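30/08/2021 – Wollside, open day at the Plesis workshop

Went over for the afternoon session. The cell on show is the Dranduvar sorting bench: arm, two-finger gripper, small camera at the wrist. Parts are mixed electronics from Herath, 417 pieces in the current lot. Visitors could stand at the bench and ask for a part by name.

Wiring is what I wanted to see. Boards are easy by comparison – stiff, with an edge to close on.

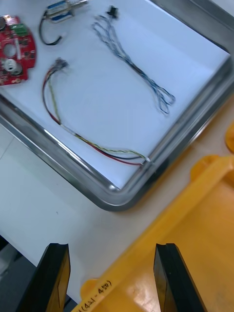
Photo: wrist camera, Plesis, Wollside

Steel tray with a red board, a short cable with a blue and silver connector, and two wire bundles. The yellow bin next to it has (421-450) on the rim in marker. The longer harness, red, black, yellow and green, runs most of the way across the tray, so where to grip it is a real choice. Their operator goes for the connector end. I would try mid-length first.

Asked about grip force logging. They keep the last 1000 picks, older ones are overwritten. Want to see that set to 2000 before we copy the setup.

To do: ask for finger drawings, book a second visit in September.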